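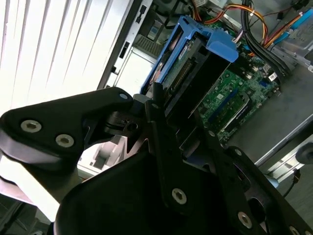

Vol. 3, No. 4 - page 200

Drive bay, blue caddy. The caddy is plastic, with rounded tabs and a handle. The drive sits in it with the circuit board facing out, so the green side and the row of connector pins can be inspected with the case open.

INSIDE THE DESKTOP: CADDIES, BOARDS AND CABLES

The gallery covers one part of the bench work at Skudby, where older office desktops are opened, sorted and either returned to use or stripped for parts. The subject is storage: how the drive is held, and what to look at before it comes out.

Notes on the caddy

A plastic caddy of the spring type holds a 3.5-inch drive by short pins that seat in the side holes of the drive. No screws are needed. To release the drive, flex one long side of the caddy outward until the pins clear. Old plastic gets brittle, and the usual break is at the base of a tab. Wadon keeps a bin of spares, sorted by tab shape. Color is not a reliable guide to fit - two caddies of the same blue can differ in pin spacing.

Notes on the drive

Shut down, unplug the power cord and wait before reaching in. Data cable first, then power. Pull on the plug body, never on the wires. Check the connector for bent or dull pins and the board for dark spots near the power input. A drive that passes goes to Leclerc for a full surface read. One that fails is logged by serial number and set aside for destruction.

Notes on the case

Keep the side panel with its own case. Panels from the same product line often look alike and then refuse to latch. Dust should be removed before the drive comes out, as the open bay lets it fall onto the motherboard. Use short bursts of air and hold the fan blades still.

Labels

Each caddy gets a paper tag with the case number and bay position. Bays are numbered from the top, starting at 1. Drolum used to number from the bottom, and tags from before August may still follow that order. When in doubt, trace the data cable back to the board and read the port number printed beside the socket.

Corrections to the caddy fit list can be left in the comments.

Shares 4
Comments 3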